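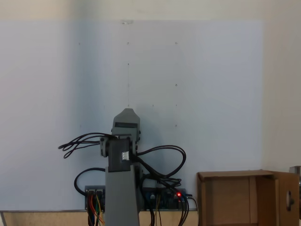
Home | Articles | Authors | Contact

Last updated: August

3.2 Assembly and wiring of the arm

The arm was built in the shared workshop at Peñalver by the second author, Encarnación Cordero, under the same limits that apply to any member of the workshop: hand tools, one bench, and evening hours only. The design follows the Hukico plans with two changes. The base column was made taller to give the lower joint more room to turn, and the control board was placed behind the column, where it can be reached without taking the arm apart.

Figure 2. The arm on the bench, with the control board behind the column.

Cable routing took more time than any other part of the work. In the first version the cables were tied close to the column, and the servo leads pulled out of their plugs after 19 test cycles. The leads were then left in wide loops on both sides of the joint — an untidy arrangement, but one that puts little strain on the plugs. With this change the arm completed 174 cycles before a lead had to be reseated. Abilio Palacios repeated the test at home with a second set of parts and reported the same kind of failure when the cables were tied down.

Joint speed was held at 80 percent of the servo's rated value in all tests. Faster settings made the upper segment shake at the end of each move, and the side bracket screws had to be tightened again before the next run. The effect of speed on position error is treated in Section 4.

Shares: 19 | Comments: 2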